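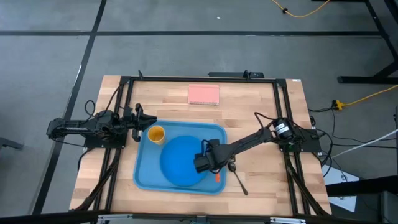
Episode 923 and the right arm stops over the plate again.

She doesn't touch anything. That's the rule, hands in lap, watch the timer. Forty seconds per episode and then the table gets put back by hand, and then you go again. 1000 episodes by the time the Hollon people call. They call at eight. It's ten past four in the morning, 30 January 2025, and the coffee machine downstairs is on its descaling cycle.

The policy is called Rana. Nobody remembers who picked it. The old one was Bolloder and it was good at things, fast, a little rough with cups. Bolloder got 2 percent of the trays wrong. Rana gets more wrong than that and she can't work out how to write it up.

Because of the waiting.

The task is one sentence. Set the tray. Plate, cup, spoon, done. Bolloder went straight at it. Rana goes most of the way and then hangs there, gripper open, motors making that thin sound, until the clock runs out. Scored as a fail. Every time. There's a column for it, zero or one, no column for anything else.

So she made a column. Started at episode 40, on paper first, then in the sheet. Seconds of hesitation. Where. What was out on the table and which way it was turned.

Her advisor would say she's fishing. Fine. Fishing.

The method is simple, she's explained it to her mother on the phone. You take the same table and you change one thing. Turn the spoon. Slide the notebook. Swap a cup. Then you see if the pause moves. If it moves, the thing you changed is the thing it minds. If it dosen't, put it back, change something else. Slow as paint. Her mother asked could it be tired. No mom.

Spoon turned: no change. Different cup: no change. Lights down, lights up, nothing. Tray shifted a hand to the left, nothing, it just hung a hand to the left.

Notebook gone: no pause. None. Eleven seconds, clean, tray set.

She ran it again. Clean. Put the notebook back. Pause.

Sat there a minute with her coat on.

It's just a notebook. Pink, spiral, closed. She'd been leaving it up past the tray since the first week at Omirton, when they did the demonstrations, the two of them, her and the one who left in March. Long days. Leader arms in their hands, set the tray, reset, set the tray. And every few runs one of them would stop halfway and say hang on, and reach over, and write something down. Arms just held there. Over the plate. Then back to it.

They never trimmed those. Meant to. Bolloder never saw them, it was trained on the short set from before. Rana got everything.

So it learned the tray. And it learned that when the notebook is out you stop partway and wait for somebody to finish writing.

She laughs, too loud, the room is all floor and cables and it comes back at her. Then she isn't laughing so much.

The right thing is to put it in the report. Contaminated demonstrations, pause behavior tied to a distractor object, trim and retrain. Two lines and a table. Hollon will like it, it's a clean result and a cheap fix. She types it. Reads it. Types the word contaminated again becuase she'd deleted it.

Timer's still on 923. Nine seconds left. The gripper hasn't moved.

She gets up and leans in over the rail, picks up the notebook, finds a pen in her coat. Writes the number and the time. Writes ok go ahead.

Then she takes the notebook back to the chair with her and watches the arm start down.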